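From: Hartmut Brandes
To: campus-wellbeing list
Date: 11/11/2025
Subject: Re: Quiet hours and the sleep course for first-year students

Dear all,

thank you for the many replies. I answer first to the message from Sulemana, which I quote here in part:

> At Bresgate we offered the sleep course in the second week of
> the semester. We had 26 students at the start and only a few at
> the end. I think the evening time was wrong. Did you have the
> same problem, and do you give credit for it?
> Sulemana

We had the same problem in our first year. The course was at eight in the evening, and the students who sleep badly are often the ones who work in the evening. Now we hold it at noon, in the small room next to the dining hall, and people may bring their lunch. Attendance is much better, but I must say that we also made the course shorter, so I cannot tell you which change helped more.

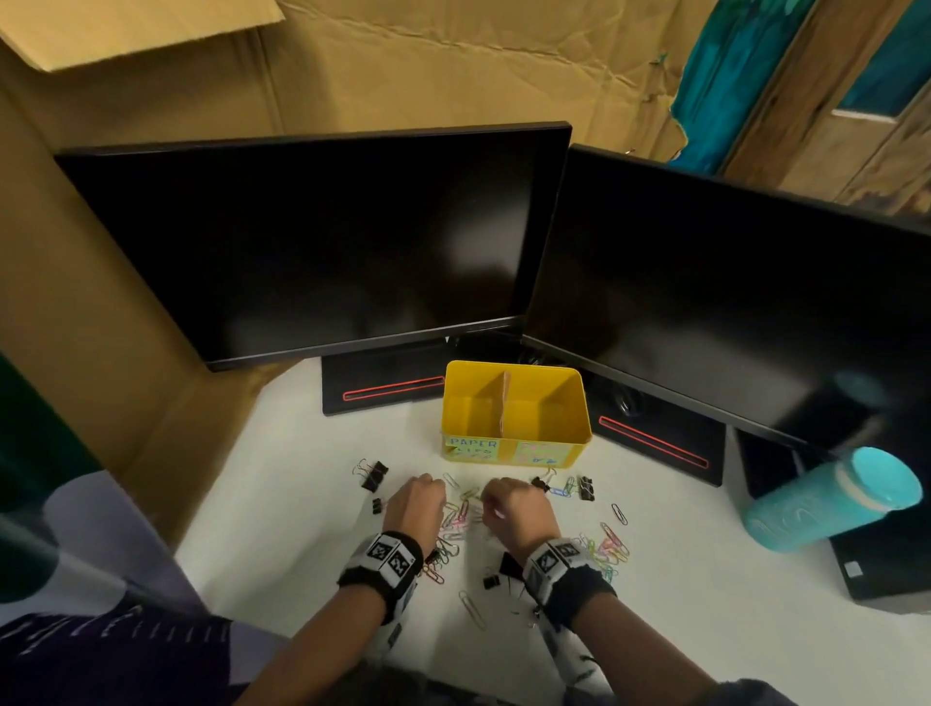 About the credit: we give none. Kornel wanted to try it with one credit point, and the faculty was not against it, but then we would need a grade, and I do not like to grade a person's sleep. Instead the students keep a simple diary for three weeks. They write down when they went to bed, when they got up, and if they had coffee after lunch. We do not collect the diaries. They bring them to the last meeting and talk about them in pairs, if they want to.

The survey in May went to almost 200 students in the residence halls. The most frequent complaint was noise in the corridor after midnight - more frequent than stress about exams, which surprised me. For this reason we now ask the halls for quiet hours from eleven on weekdays. Two halls have agreed. The third, Sorkus Hall, wants to vote first, and I find this correct.

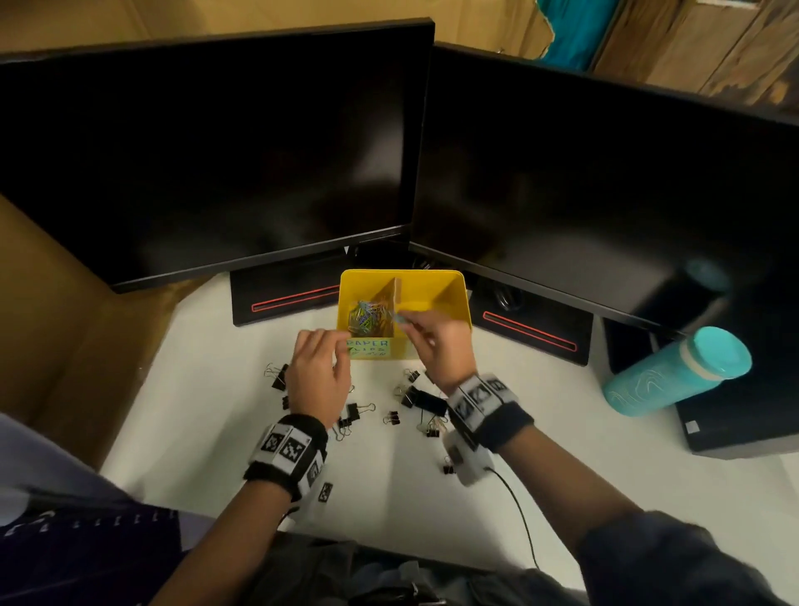 Can other colleges use your diary sheet?
Please take it and change it as you like. It is one page, and I only ask that you leave out the student's name, as we do.

One more point for Sulemana: if you move to noon, please check the timetable of the laboratory classes before. We forgot this, and the chemistry students could not come for the whole semester. They wrote me a very polite letter.

I will send the sheet to the list when Kornel has corrected my English in it.

With kind regards,
Hartmut Brandes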